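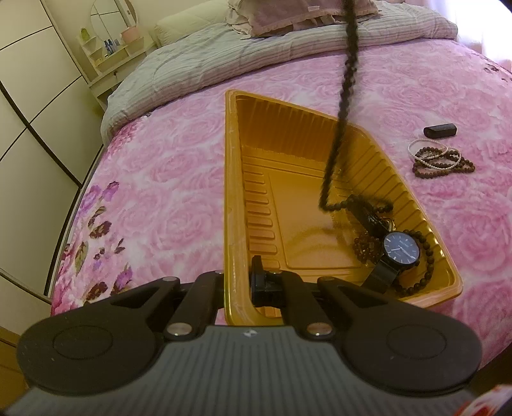 2020-04-29

Skeson watch, second board. Picked up where the last entry stopped, battery drain on the always-on display build.

Drain first. Left both units on the bench overnight, same firmware, same watch face, radios off on A and on for B. A looks fine. B is dead by morning again. So it's the radio or whatever wakes the radio, display is off the hook for now. I had blamed the display driver in the last entry, scratch that.

Scoped the wake line on B. Should wake once every 900 ms while advertising, and it does, mostly. But every so often there's a burst, a bunch of wakes close together, then back to normal. Missed it before because I was only averaging. Évan spotted it on the long capture. Trigger is single shot, 50 mV threshold, saved as setup 2 on the scope, please dont overwrite.

Guess 1: phone app is polling. Killed the Kassa companion app on the test phone, bursts still there. Not that.
Guess 2: accelerometer interrupt chattering. Taped the watch down to the foam block, bursts drop off a lot but don't go away.
Guess 3: both, ugh.

Pulled the accelerometer config. Wrist-raise threshold is still set to the value from the old strap prototype, the heavy metal one. New strap is lighter so the case moves more. Bumped the threshold two steps. Fewer bursts. Wrist raise still works if you do it like a normal person, gets missed if you turn your wrist slowly in bed or whatever. Need a real number for that, not me waving my arm.

Leftover bursts: look like heart rate sensor retries. Sensor sits on foam, sees nothing, retries, gives up, retries. On skin it should lock. So part of what I'm chasing might only exist on the bench. Have to redo on wrist before anyone writes this up as a bug. Évan is wearing A tonight, I'm wearing B. Then swap. 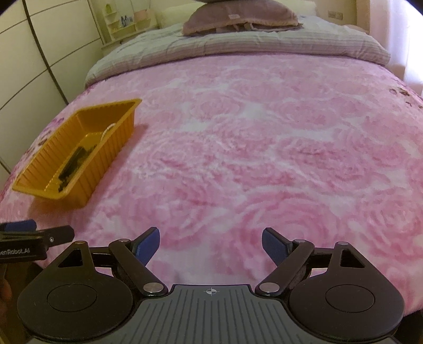

Nevimard Wearables Lab, Hardware & Firmware

Charging puck. New batch from Zelcombe. Magnets stronger, good, watch snaps on and stays on when you lift the cable. But it will now sit on there rotated, and if rotated it charges slow or not at all, and the screen says charging either way. That is bad. The screen reads the dock-detect pin and never looks at current. Firmware ticket opened, I put it as high, someone will argue.

Measured charge current on the bench supply:
- aligned, cold start: 400 mA, steady
- turned a little: jumps around, no stable reading
- turned a quarter: nothing, still shows the bolt icon

Asked Zelcombe if the key notch can come back, the one from the first sample. They say tooling is already cut for this one. Alternative is a rubber ring with a flat on it, they'll quote. Would want samples in hand before June or it slips past the certification slot and then we're stuck with what we have.

Display notes, quick, while I have the boards out:
Outdoor mode goes up to 600 nits now. Looks great at the window. Case back gets warm if you leave it there, havent measured, thermocouple is in the other drawer and the other drawer is in the other building. Auto brightness is still too jumpy going from shade to sun, steps are visible. Évan wants a longer ramp, I'd rather have more steps. Try both, same face, white background.

Face picker crash: can't reproduce anymore. Either fixed by the memory change or hiding. Leaving ticket open. If you see it, grab the log BEFORE rebooting, the log doesn't survive.

Bands: the gray silicone picks up lint like crazy, the matte black less so. Pin on the small size came out once when I pulled at it sideways. Only once, couldn't get it to do it again. Wrote the part label on the bag, bag is in the reject bin, do not toss.

Odds and ends
- crown click on unit B feels mushy compared to A. Same lot?? check
- step counter counts typing. threshold change may have helped, not tested
- Kassa app shows battery one notch higher than the watch does, rounding, app side rounds up
- need more of the short USB cables, two of ours walked off
- alarm vibration on the foam block sounds like a drill, on the wrist barely feel it. Try the longer pulse

To do next
1. On-wrist overnight, A and B, then swapped. Radios on for both this time.
2. Re-run the long capture with the new threshold, heart rate sensor turned off in the build so it can't muddy things.
3. Current check in firmware before showing the bolt icon. Évan has a branch.
4. Chase the ring quote.
5. Get the thermocouple.

Firmware on both units as of now is the build with threshold +2, display timeout unchanged. B's log buffer was full so I cleared it after copying, copy is in the shared folder under drain, file name has a typo in it, leaving it so the link works.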